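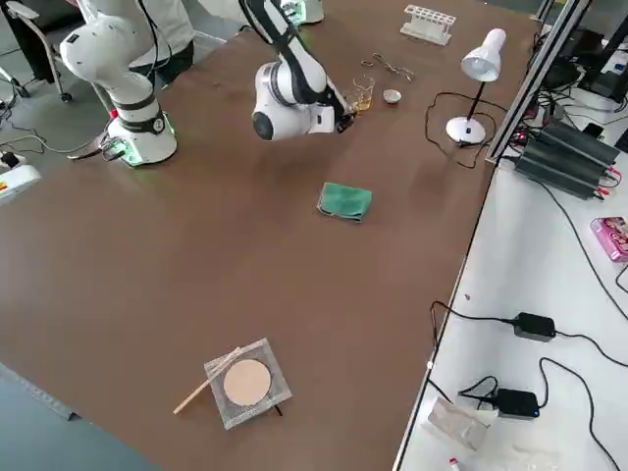
Both arms at the far side of the bench, beaker and evaporating dish within reach.

Worar two-arm bench package: a technician's review
By Sigita Siliņa
Tuesday, December 15, 2020

I've been a lab technician at Potgieter in Drultivwood long enough to have pretty firm views about glassware, and one of them used to be that no machine was going anywhere near mine. I've changed my mind! We've been working alongside the Worar package for seven months now, and I wanted to write up what it's like to share a bench with it, as most of the reviews I found before we got ours were written for the person who signs the order and said very little about the person who stands next to the thing all day.

What you get is two jointed arms, a gripper for each, the control software and a training course. The course was £659 for each of us on top of the package price, which made me wince, but please don't skip it. We'd have spent weeks working out by trial and error what the trainer showed us in a morning (naming your positions sensibly, for one thing, so that you're not staring at "point 14" in April wondering where on earth it is).

What it does for us

Our work is small and fiddly. Beakers get fetched and put back, test tubes go in and out of racks, dishes are moved along, and all of it has to happen in the same order every time or the results are no use to anybody. It's the sort of job where your hands are busy, your head is half busy and by three o'clock your shoulders are up round your ears. The arms take on the carrying and placing. We do the setting up, the weighing, the checking and anything at all that needs a decision.

I love the teaching mode. You take hold of the arm, guide it to where you want it, save the position and move on to the next. I'd expected to be writing code, which I can't do, and I had my first routine going before lunch on day one. It was a very dull routine (pick up beaker, move beaker, put beaker down) and I made everybody come and watch it.

The status light on the base is a lovely touch too. Green means all's well, and I can check it from the other side of the room with a glance. After a while you stop noticing you're doing it, like looking in the mirror when you drive.

Sharing a bench

You'll have to rethink your bench, so be ready for that. The arms have a longer reach than you'd guess when they're folded up, and every habit you have of putting something down "just for a second" has to go. We cleared ours right back and agreed where things live. I grumbled for a fortnight and now I do the same in my kitchen at home.

Cables are my one real moan. They run off the base and down to the floor, there are more along the arm, and the tidy-up clips in the box are feeble. We bought better ones. A decent set ought to be included at this price, come on. 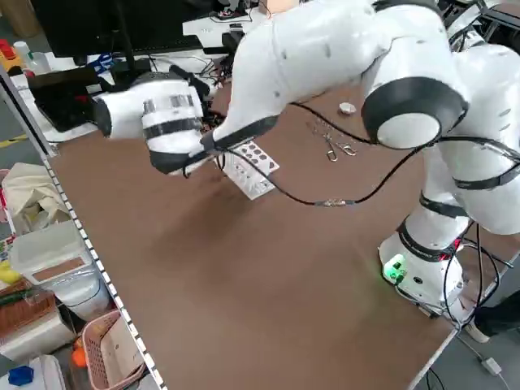 Sipho Matlala reckons the biggest change is in the conversations: he used to spend his shift with his head down, hardly speaking, and now he's forever being asked what he thinks the arms should do next. He also told me, quite fairly, that I should mention the worry. When management first said the word automation he went home and updated his CV, and he wasn't the only one. I'm glad he said so. We were told early on, and in writing, that the hours freed up would go on method work and training and that posts were safe, and so far that's how it has gone. If you're bringing something like this into your own workplace, have that talk before the boxes arrive. Ours came a week after, and it was a rotten week.

What has gone from my day is the repetition, and I don't miss it. What has come in is a different sort of tiredness, more like marking essays than lifting shopping. You're watching, thinking ahead, spotting that a routine will be awkward if the rack is turned the other way. Some people won't enjoy that swap. One colleague still prefers to do her own tubes by hand, and she's quick and careful, so she does.

How it handles glass

Better than I feared! The gripper closes slowly if you ask it to, and you can set how firmly it holds for each item. We practised with plastic first, then with the chipped beakers nobody wanted, then with the good ones. Spend proper time on the grip settings for anything with a spout, as the shape can catch you out when you're choosing where the fingers should meet. Having one arm on beakers and the other on tubes suits us nicely, though planning their paths so they keep out of each other's way took me more evenings than I'd like to admit.

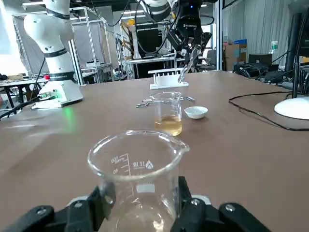

Support and spares

We bought through Zilline, who have been very good on the phone. You get a person, the person has used the arms, and they don't make you feel daft. Spare finger pads took longer to reach us than promised, so order an extra set at the start. The printed manual is thin, but the short films on the support pages are clear and I still go back to the one on saving positions.

Would I have it again? Yes, tomorrow. I'd want the better cable clips, and I'd put everyone who uses the bench through the course together, including the people who say they're not interested. Sipho said he wasn't, and he's now written more of our routines than I have.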